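Category: Course Handouts / Hunter Education
Print this page | E-mail this page

Unit 5: Tagging, Field Care and Transport of White-tailed Deer

Ponthorpe Outdoor Skills Program
Revised December 5, 2021

Students should read this unit before the evening session and bring a copy to class.

5.1 Tagging. A deer must be tagged before it is moved from the place where it fell. The tag is signed and notched for the date of harvest, then attached where it will stay in place during dragging. Students who hunt the Tiseo tract must also complete the access card issued at the gate.

5.2 Field dressing. Dressing should begin as soon as the tag is attached. The body cavity is opened with shallow cuts, the blade facing up, so that the stomach and bladder are not pierced. Disposable gloves are required during all program hunts.
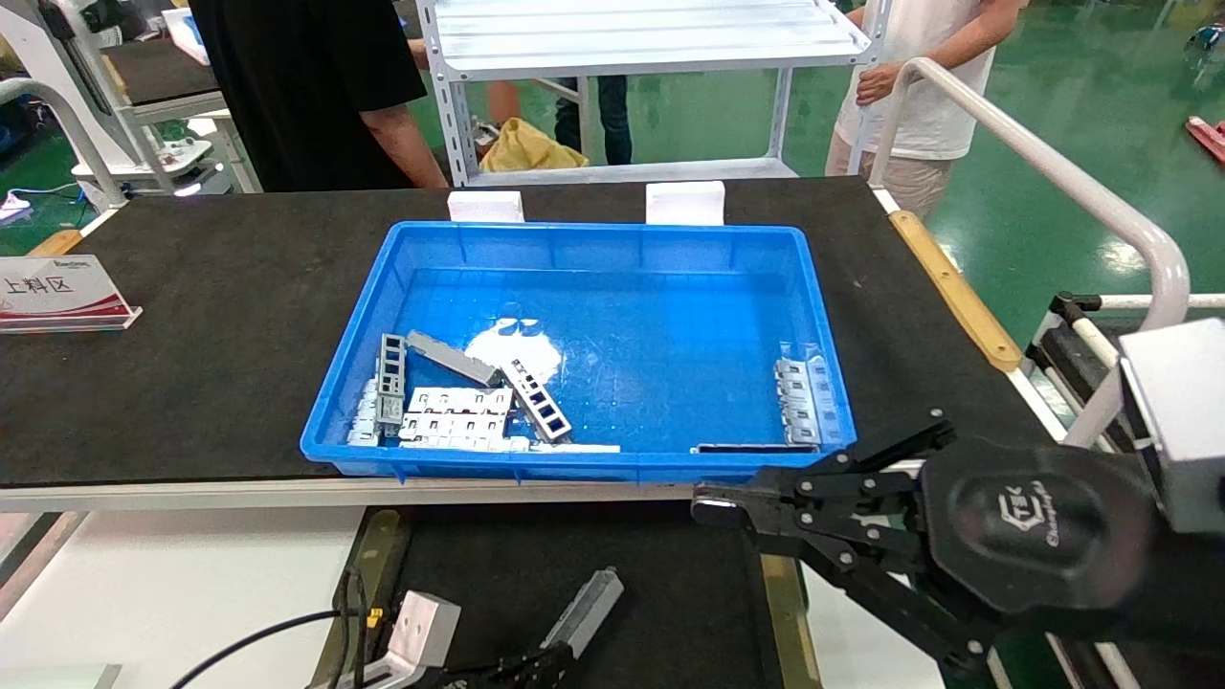

5.3 Cooling. Meat should be brought to 41 degrees Fahrenheit or below without delay. In mild weather the hide is removed early and the carcass is quartered into coolers. Ice is kept in sealed bags, and drain plugs are left open.

5.4 Transport. Proof of sex remains with the carcass until it reaches its final destination. Hunters leaving the Jirkavano unit, which covers 3,000 acres, must stop at the check station on the south road.

Review before the January session:
- order of steps from tagging to cooling
- safe handling of the knife
- documents carried during transport

Reading: Course manual, chapter 23.

Shares: 23 | Comments: 5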